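4.3 Checking the Gripper and Wrist Camera

Complete section 4.2 before proceeding. The arm is to be clamped to the bench and the Notance controller switched off.

1. Fit both fingers to the Uromard carriage and tighten the screws by hand.
2. Connect the wrist camera lead, then switch on the controller.
3. Set the finger speed to 160 and the grip limit to 2. Do not exceed these values during set-up.
4. Cover the work surface with plain cloth and smooth out any large folds.
5. Place a small test object, such as an apple or a soft ball, within reach of the arm.
6. Open the fingers slightly and confirm that both tips show in the camera view.

CAUTION: Keep hands clear of the fingers while the controller is on. Users of the Worketti shared workshop must sign the bench log first.

NOTE: If error 322 is displayed, reseat the camera lead and repeat from step 2. 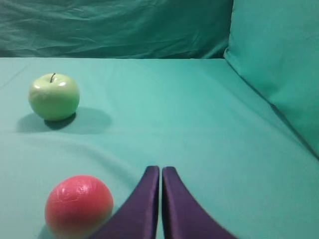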